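I meet the owner of Flostwood - a secondhand clothes shop, two racks deep when it opened - over very strong coffee, and she's talking before I sit down. "I said I'd give it 3 months," she tells me. "That was 54 months ago!"

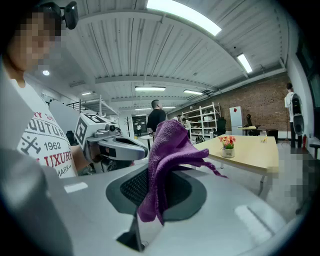 She buys mostly from house clearances out past Fludden, and she still does all the mending herself. "Zippers are my enemy. Buttons I'll do all day, with the radio on."

Her best find? A wool coat that she sold and then regretted (she still looks for it on the street, she says, and I believe her).

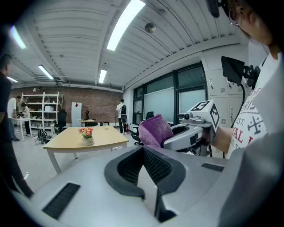 On pricing

"I go by what I'd pay, and I'm cheap."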